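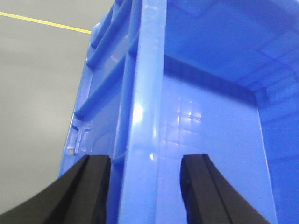 Reusable Crates Project, Skavstead
Progress report to the Plaltden fund
Prepared by Kiều Đặng, 30/09/2025

Summary

The switch from cardboard cartons to returnable plastic crates at the Skavstead packing hall is on schedule. The hall now owns 320 blue crates, all bought with the first payment of the grant. Crates have gone out on every regular delivery route this quarter and have made 2,506 trips between them. We are asking for no change to the budget or the end date.

Work done this quarter

The crates were delivered in two lots. Lâm Mạc's team checked each one on arrival, mainly the corners and the lower rim, as these take most of the knocks when a crate is set down on the floor. Six had hairline splits at a corner and the supplier, Cao, replaced them free of charge.

Each crate now has its own number in Codico, the stock program we already used for cartons. Staff enter the number when a crate leaves and again when it comes back. The first weeks of records had gaps – mostly returns that were never entered – and we have left those weeks out of the trip count.

The side-by-side roller conveyors have been kept. The application allowed for a flat belt in case the crates did not run well on rollers, but trials with full and empty crates went smoothly and the belt has been dropped. The money set aside for it stays in the equipment line for now.
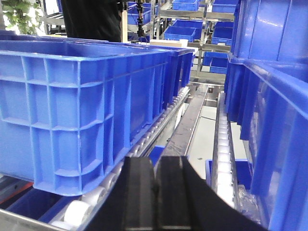

Blue crate on the roller conveyor, Skavstead packing hall.

Returns

Returns are the weak point. At the last stock check 62 crates were still with customers past the agreed two weeks. Most are at a few larger shops that like to use them in their own back rooms. Lâm has spoken to the shop managers and drivers now carry a list of the crates due at each stop. We have not charged deposits so far and would prefer to avoid it with long-standing customers.

Washing takes longer than planned. The ribbed outer walls hold dirt and need a brush as well as the hose, so we have moved one person from carton folding to washing in the afternoons. This is covered by existing wages.

Spending

Crates and freight came in $363 under budget. We would like to put this toward a second drying rack and will send a quote for your approval before ordering.

Next steps

– Cut late returns by half.
– Finish the written washing instructions and post them in the hall.
– Stop buying the two largest carton sizes once present stock is used up.
– Send the final report, with full trip and loss records, in December.

Questions about the figures can go to Kiều Đặng. Lâm Mạc can arrange a visit to the hall on any working morning.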